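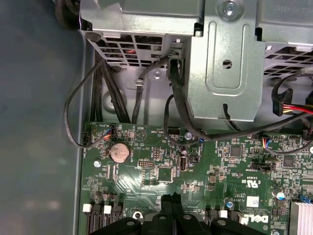
Dell tower, side panel off — drive cages at the top, green board in front.

Progress report, Lurkaldale desktop reuse project
Period: to end of March
Prepared by: Ghizlane Filali, bench lead
For: Stiltard small grants

Short one this time, sorry, we're in the middle of a delivery. Full spreadsheet to follow.

Where we are

Intake is open again. Second load from the Karabulut offices came in this month, nearly all desktop towers, mixed ages. A few monitors we didn't ask for. Those are stacked in the hall until the scrap pickup.

Target for the year is still 700 machines looked at and either rebuilt or stripped for parts. Behind on rebuilds, ahead on parts. Expected that to even out by now and it hasn't.

Bench work

Towers get laid on their side on the metal bench, panel off, then a look inside before anything is unplugged. Visual check is cables, drive cages, board, socket, memory slots. We write up what is there and what is missing on the intake sheet. The old sheet had one box for "drive" and people were ticking it for an empty cage, so the new sheet has seperate boxes for cage, rails and drive.

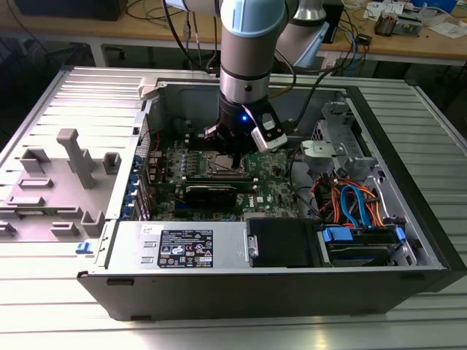 Power supplies are the slow part. Each one gets tested out of the case before it goes on the reuse shelf, and we only have 2 testers. One of those is getting unreliable. Would like to move a little money from the packaging line to replace it, see below.

Hard drives all go to wiping, no exceptions, even when the donor says it was done already. Wipe log is kept in Jesolance with the serials. Drives that fail the wipe go in the locked bin for shredding. Nothing leaves the building with data on it.

Boards

Good boards with nothing wrong stay in the case. Anything with socket damage gets pulled and marked for parts. Memory comes out, gets tested, gets sorted by type and size. We are short on matched pairs at the moment and long on odd sticks.

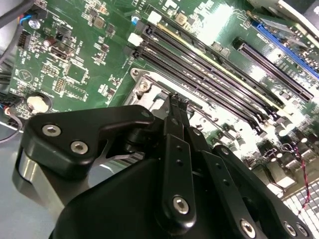
Socket checks need better light. Desk lamps throw glare right off the metal and you end up tilting the whole case to see anything. Have asked for a quote on a diffused bench light, no answer yet.

Money

Spent so far this period: $1976, mostly thermal paste, screws, anti-static bags and the van. Left in the equipment line: about $2000. Request to move funds for the PSU tester is attached, need a yes or no before we can order.

Problems

Storage. Stripped cases pile up faster then the scrap people collect them. Asked for an extra pickup in the mornings.

Training sheet for new bench people still half written — my fault, will finish.

Next

Clear the Karabulut load. Get the tester. Start the school batch once we have enough matched memory. Next report will have the rebuild numbers by model.

G. Filali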